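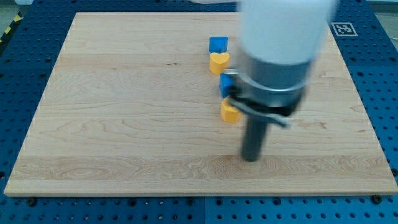 Planning a second tabletop robot cell, what to put in the budget besides the arm
Posted by: Risimton Training Workshop

Our workshop has been asked to submit an equipment request for a second tabletop robot cell, to be used for the same kind of instruction as the first. The request must be filed by 17th July. The price of the arm and its gripper has been quoted separately and is not at issue. My concern is the remainder. The present cell has a blue perforated metal table with a wooden board laid on it as the work surface, a square printed marker beside the board, and small blocks in blue and yellow, cubes and hearts, for the handling exercises. An allowance of 1000 dollars has been proposed for everything other than the arm, the gripper and the table. I would be grateful for advice on whether this allowance is sensible, which items are commonly left out of such requests, and whether the board should be purchased as a finished product or made to order.

Posted by: Kováčik Fixtures

The allowance is workable provided that the table is in fact covered elsewhere. Please confirm this in writing with your purchasing office, as perforated tables are sometimes listed as an accessory to the arm and sometimes not listed at all.

With regard to the board, we recommend having it made to order. A finished countertop panel will seldom match the hole spacing of the table, and drilling it afterward adds labor. For a comparable cell in May we paid 93 dollars for a maple board and a further 43 dollars for cutting and edge finishing. Order two from the same shop at the same time. Boards become marked where the gripper works closest to the surface, and a replacement of a different thickness will require the working height to be set again.

Items that are frequently omitted:
Bolts and washers for the table, including spares
Replacement fingers or finger tips for the gripper
Printed markers on a rigid backing
Floor tape for the boundary of the cell
Freight and unloading, if the table is delivered separately

The last of these has caused more difficulty for us than all the others combined.

Posted by: Amis

just buy extra blocks, they go missing. we got a bag of 22 and it lasted one term

Posted by: Zirnavholm Technical Services

I concur with the reply from Kováčik Fixtures in most respects, but would not purchase the second board at the outset. Place it under maintenance for the following year. Our own request was returned for revision when duplicate items appeared under initial equipment without an explanation.

I would also advise listing the hours needed for installation and alignment, even when your own staff will carry out the work. If these hours are absent from the request, they will be taken from teaching time. The blocks may be entered as consumables, and should be of the same size and colors as the present set, so that existing exercises can be used in both cells without changes.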